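Ruawai Students Take Handheld Grippers to Saturday Table Trials

RUAWAI - Students in the Ruawai robotics club will spend this Saturday teaching a robot to clear a table, using handheld grippers they work themselves.

The nine-week project has four teams, coached by Tia Marsden and Ostap Marchuk. Members have recorded more than 70 tries so far, picking up cups and bottles and setting them upright. The recordings will be used to train an arm at the club's partner workshop in Irkholm.

"Cups on their side are harder than they look," said Marsden. "The students work in pairs - one moves, one keeps notes."

Student Ebony Pryor, team lead, said her group wants the paper cup done without crushing it.

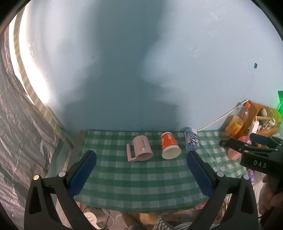 Club News - Issue 8, page 4

A mug and a paper cup lie tipped over on the checkered cloth, ready for pickup. Doors open at 9 a.m. Families are welcome.

Contact: Anahera Harawira, club office, Ruawai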